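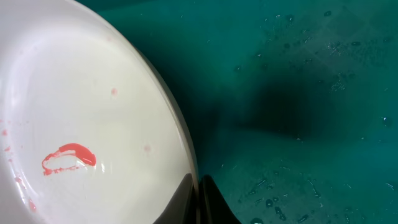
What depth of search should we ask for before piling on an old range?

Asked by Lemlem Habte

We have bought a plot near Gitorora to put up a small grain store. Part of it was a military training range until the eighties. The seller gave us a clearance certificate, but it only covers the surface and "shallow sub-surface", with no figure for depth. The plot is 2,097 square metres. The foundations will be strip footings, but the engineer wants piles at one corner where the ground is soft, down to 5 metres.

Is the old certificate any use for this? And if we need a new survey, do we pay for the whole plot or just the corner? One firm (Odar) has quoted for the lot and it is a good deal more than we had put aside.

2 answers

Answered by Kenji Tran

I did survey work for a clearance contractor for a long time, mostly on old ranges, so take this as general advice. You need someone to look at your own papers before any digging.

The certificate is of limited use. "Shallow sub-surface" meant different things to different contractors. On some jobs it was as little as 30 cm, and it depended on the detector and on what the land was going to be used for. If it was cleared for grazing, it was not cleared for foundations. Ask the seller for the completion report that goes with the certificate. It should give the search depth, the instrument, the target it was tested against and a plan of the lanes. Check that the plan covers your boundary as well. I have seen plots where a strip along the fence was left out for lack of access, and the certificate didn't mention it.

Next, get a desk study done before you pay for any fieldwork. It looks at what was fired on the range and from where. Small arms only is a very different matter from mortars or air-dropped bombs. If there is no record of anything heavy, the study may say that deep searching at the pile corner isn't needed.

If it does say the risk is there, the usual approach is a magnetometer survey over the areas you will dig, then a borehole or cone survey at each pile position, done in stages to the full pile depth or to the depth where a bomb could have stopped. You don't normally need that over the whole plot. Ask Odar to split the quote into those parts. Also ask who pays for digging up anything they find, as that is often left out. And keep plant off the ground until it's settled, including the machine for the trial pits.

Answered by Ainhoa Nieto

Ours was roughly 60 per cent cheaper once we only did the footprint and the access track. Don't forget the track, the lorries have to get in. We used Rasano, no complaints, but they were slow with the report.

Comment from Lemlem Habte

Thank you both. The seller has found the report and it says 30 cm, so that answers the first part. I have asked for the desk study and a split quote. The access track wasn't in the first one.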